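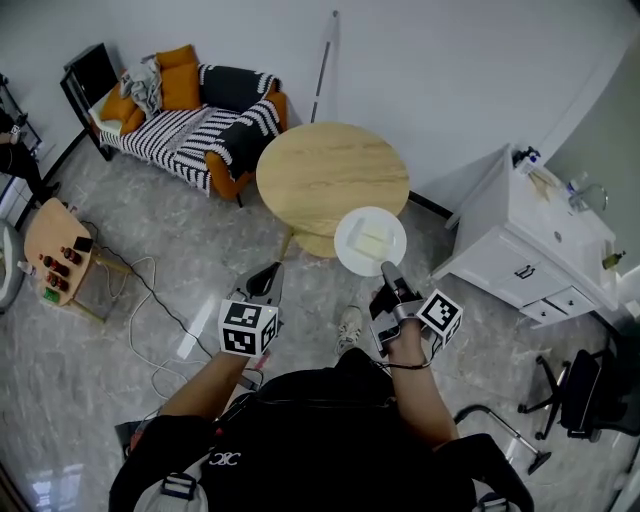 Should we put money into the Niltine program after one open day? My answer is to wait until they show us the same task going wrong and then tell us what they did next.

Opening. Thank the group for staying past lunch. Say up front that I went to Torbridge on a Thursday as a guest, that they fed me well, and that I came home with more doubts than I took with me.

What they promised. The invitation said "household robots, live." What I watched was people doing chores with hand-held grippers, one in each hand, so that a machine might learn the motions later on. Fine. It's a real way to work and I don't want to make fun of it. But the word "live" did a lot of work in that invitation, and the robot was a slide. PAUSE HERE, somebody will want to argue.

The room. A round wooden table, a striped sofa, a sink with a chrome faucet, marble-patterned tile. The pale block on the plate was my favorite part, because it looks soft, and soft things are hard for grippers. I asked what happens when you squeeze too much. I was told that was covered in the afternoon session. The afternoon session covered funding.

Numbers they gave us. 20 sites by next year, 12 tasks per site. I asked how many tasks had been tried in a home where somebody lives, with the mail on the table and a kid's shoes in the doorway. The reply was two, and both were "in review." Don't rush this bit.

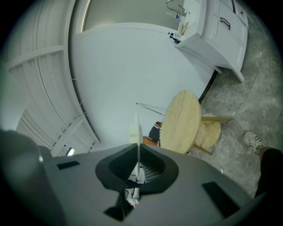 Fadwa Saber thinks I'm being unfair, and she wrote to tell me that a tidy practice room is where anyone would start, that nobody learns to drive on the freeway, and that five good tasks in an easy room would be worth more to her than a messy demo for show. I agree with the first part. My trouble is with the sales sheet, where the easy room has turned into "any home."

Questions I'd want answered in writing before we go back:
Who decides that a try counts as a success?
Are the bad tries kept, or thrown out?
What does Zerouali get paid for, hours or finished tasks?
Can we pick the room next time?

If Wayne Bouchard is in the audience, give him a minute. He has read the Trutside contract and I have only read the summary. (Check the name is right on the handout, it was wrong last time.)

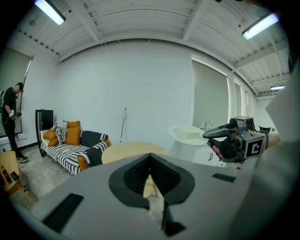
Workplace Technology Group – Visits and Trials

Last part, keep it short. I would go again. The staff were patient with me and the grippers are easier to follow than any chart they put up. What I would not do is sign for 12 tasks on the basis of a morning with coffee. Ask for one chore, in one of our own buildings, with our own clutter left where it is.

Then questions. The room has to be clear by 2.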